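# Getting rid of the toy mountain - notes, July

(5 mins on this bit, then questions)
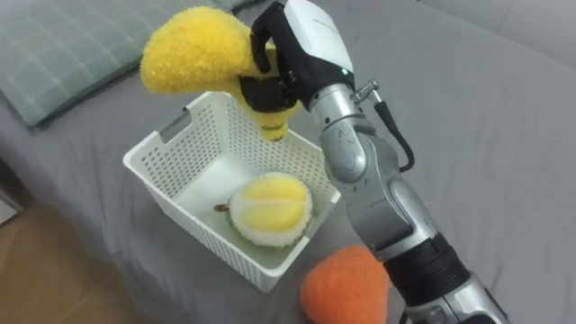 Start with the toy library. Prikdale, two rooms above the bakery, open since the spring. Arif Bhiuyan set it up - sorry, Bhuiyan, get his name RIGHT this time - after a clear-out at home. Families borrow, bring back, borrow again. Soft toys were the big row. Half of us said no, can't clean them, don't lend them. But kids want the fuzzy stuff, a yellow plush banana beats a sensible puzzle every time, so we gave in. One white plastic basket for soft things, keep them apart from the hard toys. Pause here.

**Numbers** (say slowly)

- 2,979 loans so far
- 476 toys on the shelves
- 40 never came back. Don't moan about it, most were jigsaws

**Washing**

- soft toys: pillowcase, knot it, 40 degrees, air dry. Check the label first!!
- anything with a battery box gets wiped by hand
- bath toys - stopped taking them. Mould. Mention the smell, gets a laugh

**What went wrong**

Fines. Tried them in the Clestia branch, people just stayed away out of embarassment. Dropped after 5 weeks. Loans picked up again once the fines had gone. Now we send a text, then another, then leave it.

Also labels. Stickers come off in the wash, obviously. Sew-in tape for soft toys, paint pen for the rest.

**Asks**

- shelf space, esp. anyone from Lelleck - the hall there is too damp
- someone with a van for the Debnath Road pick up
- no more teddies please. Full up till autumn

If time: story about the drum kit. If not, skip to tea. Leave sign-up sheet by the door, bring pens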